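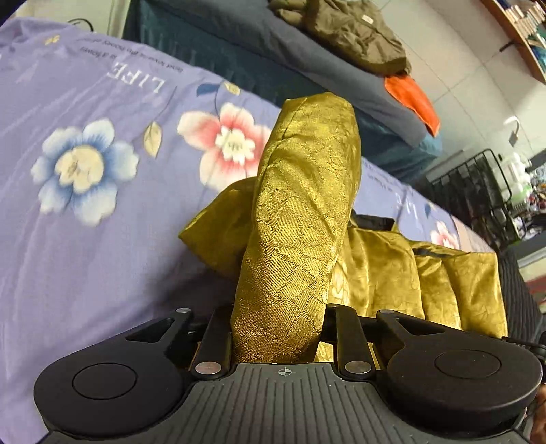
Kirsten Brynjólfsdóttir found the interpreting too quiet on the left-hand channel and asked for a second receiver, which she got within a minute. Her complaint is the only one I heard during the two days I spent watching the Sequeira conference interpreting kit in use, at the civic reception and trade talks for the visiting delegation from Skulledis.

The kit is sold to councils, consulates and twinning associations that need two or three languages in one room and can't justify fixed booths. The set on loan to us had 42 receivers, a charging case, two interpreter microphones and a base unit. Turalwood Town Hall hired it for 300 pounds a day, delivery included. Buying the same set costs a good deal more, and I would not do it for fewer than five or six visits a year.

Setting up is simple. The base unit goes on any table near a socket and finds the receivers by itself. Guests turn a dial to choose a language. The numbers on the dial are small and pale, and in the dimmed council chamber several people ended up on the wrong channel during the deputy mayor's welcome. A printed card on each seat would sort that out. We made our own for the second day.

Sound is clear for speech. The honorary consul talks fast and without notes, and both interpreters said they could follow him without strain. Music is another matter – the two anthems came through thin and slightly late, so tell guests to take the earpiece out.

Range was good. I walked from the chamber to the far end of the gallery and lost nothing until the fire doors. Battery life is given as a full working day and the receivers lasted through the talks, the lunch and the signing of the friendship agreement.

The earpieces are the weak point. They hook over one ear and slip if you wear glasses. The older Brodeck set we used in May had a proper headband and I preferred it, though it hissed.

Replacement foam covers come in boxes of 800, far more than a small office will get through. Ask the hire firm to include a handful.

Worth hiring. Check the dials before anyone sits down.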